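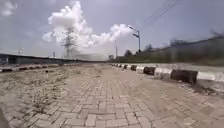
Block paving with dry weeds along the left side.

The rain gauge had 4 millimeters in it on Saturday, and that was the whole of August up to that point. I wrote the number in the notebook, emptied the tube and put it back on its post. I've been keeping the notebook for six years now, and I thought I'd write down what I've learned from it, because a couple of people have asked me whether it shows that the climate is changing.

The short answer is that it can't. Six years of readings from one yard is a record of weather. Climate is usually worked out over 30 years, and even then you want more than one gauge. A dry August at my house could mean almost anything. The storms may have gone five miles north, and two summers ago that's what they did, week after week, while my cousin in Wendel had water in her basement.

I live on the south edge of Durnau. The town sits in a shallow valley with the Millora running along the bottom of it. I call it a river because everybody does, though in late summer you can cross it in sneakers. The rain mostly comes from the west, and the hills on that side take some of it before it gets to us. So the gauge in my yard usually reads lower than the one at the school, which is only a mile and a half off but higher up.

That difference was my first lesson. In the first year I thought I was doing something wrong. I moved the gauge away from the garage, then away from the plum tree, then up onto a taller post. Each move changed the numbers a little, and none of them made it match the school. Buppha Thongsuk, who taught science there until she retired and still reads their gauge, came over and looked at my setup. She told me to leave it where it was and stop touching it. A gauge in a so-so place that never moves is more use than one in a perfect place that moved last spring, she said. I had moved it three times by then, so the first year is pretty much worthless. I kept it in the notebook anyway, with a line drawn under it.

My wettest year since then had a little over twice the rain of the driest. They were back to back. If I had started in the wet one and stopped after two years, I would have told you the valley was drying out fast. If I'd started one year later I would have said the opposite, since the year after the dry one was close to normal again. I think about this when I see a headline that makes a lot out of one season. A cold January gets written up as the end of warming, and then a hot June gets written up as the end of the world, sometimes by the same paper.

None of this means I doubt the long records. The long records are the reason I trust the basic story. They come from thousands of stations, plus ships and satellites, and people have spent whole careers checking for exactly the kind of mistake I made with the post. When the average of all of that goes up over many decades, I take it seriously. My notebook just isn't part of that, and it doesn't argue with it either.

What the notebook is good for is smaller things. I can tell you the longest stretch without measurable rain was 50 days. I can tell you that most of our summer rain comes in a handful of storms — one afternoon last July gave me more than the five weeks before it. Yearly totals hide that completely. Two years can end up with the same number, and in one of them the beans did fine and in the other they were dead by the middle of the season.

I've also started writing down things that aren't numbers. When the plum blooms. When the Mughal orchard up the road starts picking. The first morning I have to scrape the windshield. I wish I'd done this from the start, since it's easier to remember and takes no equipment. The plum has bloomed anywhere from late March to the third week of April, and I couldn't tell you yet if there's a direction to it.

Temperature I've mostly given up on. I had a thermometer on the back porch for two summers and it read high every afternoon from the heat coming off the wall. A proper shelter, with slats and a white roof, has to stand out in the open over grass, and I have about one square yard of lawn that would qualify. The dog sleeps on it. Maybe next year.

If you want to start a rain notebook yourself, buy the plain plastic tube kind with the wide funnel. Mine has held up fine apart from one crack when I forgot to bring the inner tube in before a freeze. Read it at the same time every day. I do 7 in the morning, before coffee. Write down the zeros, too. I skipped them at first, and now I can't tell the dry days in those pages from the days I was out of town.

The page for this month has a lot of zeros on it. I counted up my readings last night for the past 12 months and got 277 with nothing in the tube. I don't have enough years to say if that's a lot. Buppha is going to look through the school's old sheets, which go back a good deal further than mine, and I'll post the comparison when she's done. She says the handwriting on the early ones is terrible, so it may take a while.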